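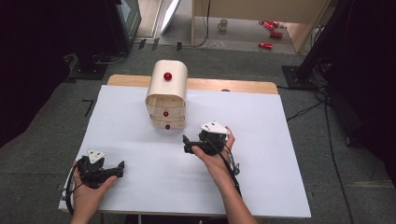 Care of Small Wooden Drawers and Cabinets

Drawers that stick are usually short of wax. Remove each drawer, brush dust from the runners, and rub a plain candle along every edge that slides. Oil should not be used on bare wood, as it soaks in and collects grit.

If a drawer still binds, sand the tight spot lightly with fine paper and try the fit again. Households are advised to do this work in January, when heated rooms are dry. A drawer that moves freely in winter may need further sanding in a humid summer, but wood removed too early cannot be put back.

Loose Knobs

Tighten the screw from inside the drawer by hand. Where the hole has worn, fill it with a sliver of wood and glue, and allow 26 hours before refitting.

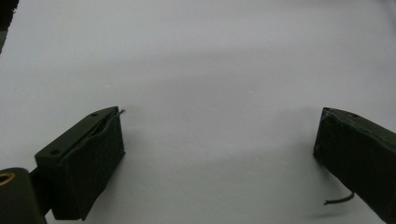
Painted knobs should be wiped with a damp cloth and dried at once. Scouring powder dulls a gloss finish and must be avoided. Plywood edges may be sealed with 4 thin coats of clear varnish, sanded lightly between coats. Keep the varnish off the runners.

Page last reviewed 19 August 2024, Domton Household Advice Office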